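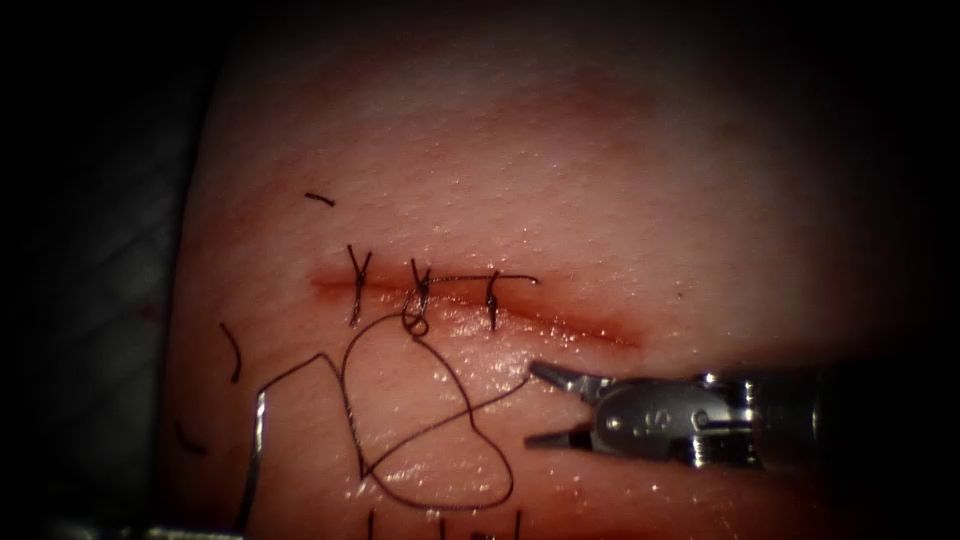 I got back from the Vollow valley last week and my boots still smell like sheep. We finished the first round of predator lights at the end of July, and I promised I'd write up how it went, so here goes!

The lights are simple things. They're solar, they sit on a post at the corner of the night pen, and they blink all night in no set order so a puma can't get used to them. Floltasetti paid for 431 of them back in March and we've now put up every last one, mostly thanks to Efraín Cusi, who knows all the herding families up there and can drive a road I wouldn't walk on. The pens between them hold over 3,000 sheep and alpacas.

So far the herders have told us about two night attacks in July. The same month last year it was 10. I'm thrilled, but one month is one month — pumas move around, and the cold weather pushed some flocks lower than usual. Daytime losses out on the pasture haven't changed at all, and the lights were never going to help with those.

A few families at Wuvisik asked for taller posts (the alpacas keep rubbing against the short ones and turning the lights to face the ground), so Efraín is cutting new ones now. We're also short on spare batteries. If you have any questions about the Borkowska side of the valley, hold on to them for a bit, as we don't start there until the August 2020 herders' meeting is over and everyone has agreed on which pens go first.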